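시뮬레이션에서 로봇 시연 데이터를 모으는 도구를 이것저것 써 본 지 꽤 됐는데, 이번엔 Skukura 차례입니다. 10월 한 달 동안 양팔 로봇 주방 작업 데이터를 모으면서 주력으로 썼고, 그 전에 쓰던 Sowerby와도 자꾸 비교하게 되더라고요. 결론부터 궁금하신 분들을 위해 미리 말하면 계속 쓸 겁니다. 불만은 꽤 있지만요!
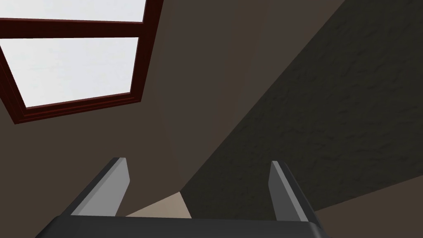

*읽는 시간 3분*

## 설치와 첫인상

설치는 싱거울 정도로 쉬웠어요. 커피 내리는 동안 끝났고, 기본 주방 환경도 바로 떴습니다. Sowerby 때는 그래픽 드라이버 버전 맞추다가 오후를 통째로 날렸던 터라 여기서 이미 점수를 많이 줬어요.

손목 시점은 그리퍼 바로 뒤에서 두 손가락 너머를 보는 구도가 기본입니다. 손가락 사이 간격이 시원하게 보여서 집기 직전에 미세 조정할 때 정말 편해요. 대신 팔을 어중간하게 들고 있으면 갈색 벽이랑 창문 귀퉁이만 잔뜩 들어옵니다. 이런 프레임이 에피소드 앞부분에 길게 깔리면 학습할 때 별 도움이 안 되는데, Skukura에는 시작 구간을 자동으로 잘라 주는 기능이 없어요. 저는 결국 스크립트를 따로 짰습니다. (이거 좀 넣어 주세요, 제발.)

렌더링은 솔직히 예쁜 편은 아니에요. 손가락은 무늬 하나 없는 단순한 도형이고, 창밖은 그냥 하얗습니다. 예쁜 데모 영상 만들 분은 실망할 수도 있겠네요. 저는 빨리 도는 쪽이 더 좋아서 괜찮았어요.

## 실제로 모아 보니

모은 에피소드는 총 2,101개, 그중 검수하면서 버린 게 340개입니다. 버린 것 중에는 제 조작 실수도 있지만 기록 시작 버튼을 두 번 눌러서 빈 파일이 생긴 경우도 많았어요. 버튼을 두 번 누르면 기록이 시작됐다가 바로 멈추는데, 소리도 안 나고 화면 표시도 콩알만 합니다. 헤드셋 쓰고 있으면 진짜 안 보여요.

조종은 Gallness 컨트롤러 한 쌍으로 했습니다. 연결은 안정적이었고, 양팔을 동시에 움직여도 밀리는 느낌이 거의 없었어요. 다만 오른팔은 방향이 살짝 틀어진 느낌이 있어서 보정을 다시 잡아야 했는데, 보정 메뉴가 설정 안쪽 아주 깊은 데 숨어 있습니다. 처음엔 제 손이 이상한 줄 알았어요.

제일 마음에 든 건 물체 배치 무작위화! 조리대 위에 놓을 물건과 범위만 정해 두면 에피소드마다 위치를 알아서 바꿔 줍니다. 저는 배치 프리셋을 9개 만들어 돌려 썼어요. 천 종류는 물리 계산이 좀 불안해서, 접힌 모양이 그대로 굳은 것처럼 구는 때가 있습니다. 천 접기 데이터가 목적이라면 사기 전에 체험판으로 꼭 확인해 보세요.

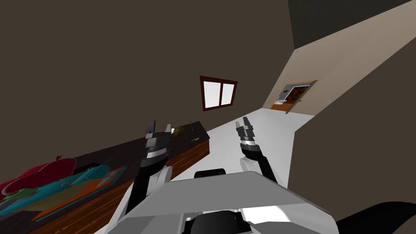 *위에서 본 양팔 시점. 왼쪽 그리퍼는 조리대 끝 위, 오른쪽은 흰 바닥 위. 둘 다 열린 상태.*

로봇 몸통 위에서 내려다보는 이 시점은 호불호가 갈릴 것 같아요. 방이 비스듬히 기울어 보여서 처음 며칠은 속이 좀 울렁거렸습니다. 그래도 두 팔과 조리대, 저 멀리 문까지 한 번에 들어오니까 나중에 에피소드를 훑어보면서 라벨 붙일 때는 이쪽이 훨씬 빨랐어요. 저는 손목 시점이랑 같이 저장해 두고 검수는 거의 이걸로 합니다.

## 내보내기, 그리고 가격

내보내기는 반반이에요. Grirndale 형식으로는 한 번에 깔끔하게 나가고 시점별 시간도 잘 맞습니다. 그런데 다른 형식을 고르면 그리퍼 열림 값이 0과 1이 뒤집혀서 나와요. 이걸 모르고 학습을 돌렸더니 정책이 컵 앞에서 손을 꼭 쥐고 다가가더라고요. 하룻밤 날렸습니다. 여러분은 꼭 첫 에피소드 하나만 내보내서 그래프부터 찍어 보세요.

가격은 개인용 월 69달러. 취미로 쓰기엔 부담스럽고, 저처럼 작은 과제라도 하나 걸려 있으면 낼 만합니다. 한 달 단위로 끊을 수 있는 것도 좋고, 구독을 끊어도 이미 모은 데이터는 그대로 열려요. Sowerby는 이 부분에서 제 속을 꽤 썩였거든요.

**좋았던 점**
- 금방 끝나는 설치
- 손가락 사이가 잘 보이는 손목 시점
- 물체 배치 무작위화

**아쉬운 점**
- 콩알만 한 기록 표시
- 불안한 천 물리
- 형식에 따라 뒤집히는 그리퍼 값
- 깊숙이 숨은 보정 메뉴

별점은 다섯 개 중 네 개. 다음 달에는 서랍 여닫기 데이터를 모을 생각이라, 관절 달린 가구 쪽은 써 보고 이 글 밑에 덧붙일게요.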